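Last updated: May 20, 2025

# conow-toast – teleop demos, bread and toaster

Hand-driven demonstrations for the Conow arm. Small set, one bench, one arm, kitchen sort of things. Recorded at Vombridge for the Usmani policy work, put here so other people can train on it too. README is a bit rushed, sorry, will tidy. 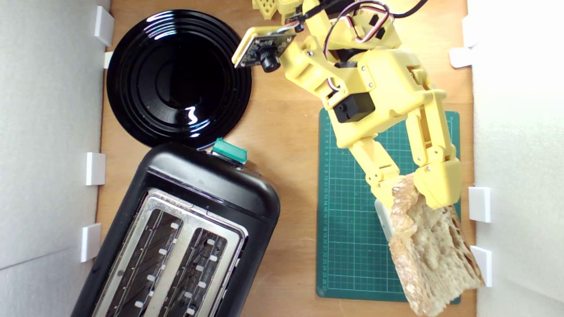
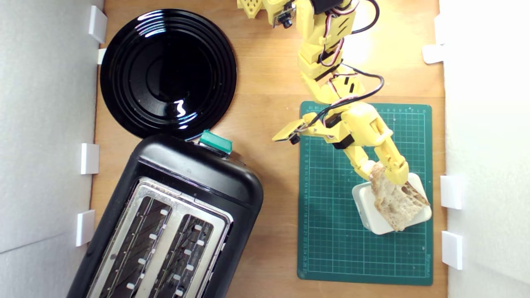 Driving is leader–follower. You hold the small leader arm, the yellow one copies you, joint for joint, no smoothing on our side. Gripper is on a trigger. Takes an afternoon to get decent at it. Bread is harder than it looks – crusty slices with big holes in the crumb squash or tear if you grip in the middle, so go for the crust and keep the trigger light. The toaster sits at a slant on purpose, so the slots don't line up with the mat grid and you have to turn the wrist to match. Don't straighten it between episodes. Black plate is shiny and throws the overhead lights back at the camera. We left that in, policy has to cope.

## What's in it

- 3 tasks: bread to toaster, bread to dish, bread to plate
- 15 sessions, split by operator
- joint positions (leader and follower), gripper opening, video, task string
- failed tries are kept and flagged `success: false`. Do not throw them out without looking, some are only a late release

Task strings are typed by whoever was driving, so spelling wanders. "put bread in toster" is a real label. Lower-case everything before you match on it.

## How to record more

1. Home both arms. Leader first.
2. Check the clips on the side walls are tight. If a wall has shifted redo the calibration.
3. Start the recorder, wait for the beep, then move. Anything before the beep is lost.
4. Do the task at a normal pace. No pausing to think mid-air – the model learns the pause.
5. Let go, back off, stop the recorder.
6. Reset by hand. Vary where the bread starts, leave the toaster and plate be.

If you fumble, carry on and recover if you can. Recoveries are worth having. If the follower lags or twitches, stop and restart the driver, flag the episode `bad_sync`.

Swap the bread when it goes hard. Stale slices are easier to hold and the demos come out too clean. Toaster stays unplugged, always.

## Known problems

- Sessions from March have the gripper value flipped (open is 1 not 0). The loader fixes it if you pass `--flip-grip`. Newer ones are fine, don't pass it.
- 2 sessions have dropped video near the end. Listed in `skip.txt`.
- Crumbs on the mat build up thorugh a session. Not cleaned between episodes.
- Leader arm has some play in the wrist, so leader and follower angles disagree a little at rest. Train on follower unless you have a reason.
- Only right-handed drivers so far. Shows in the approach angle.

## Splits

Use the ones in `splits/`. Please don't shuffle episodes across sessions, same slice of bread turns up in train and test and your numbers will look better than they are. Held-out set is 5 episodes per task, all from a driver who isn't in train.

## Loading

`python load.py --root data/ --task dish`

Leave off `--task` to get the lot. Converter for the Condier format is in `tools/`, works but slow, and it drops the failure flags – copy them accross by hand for now.

Questions or broken files: open an issue, or ask Tariq Paracha, who looks after the bench and the loader.

Contact: Tariq Paracha | © 2025 Conow | Back to top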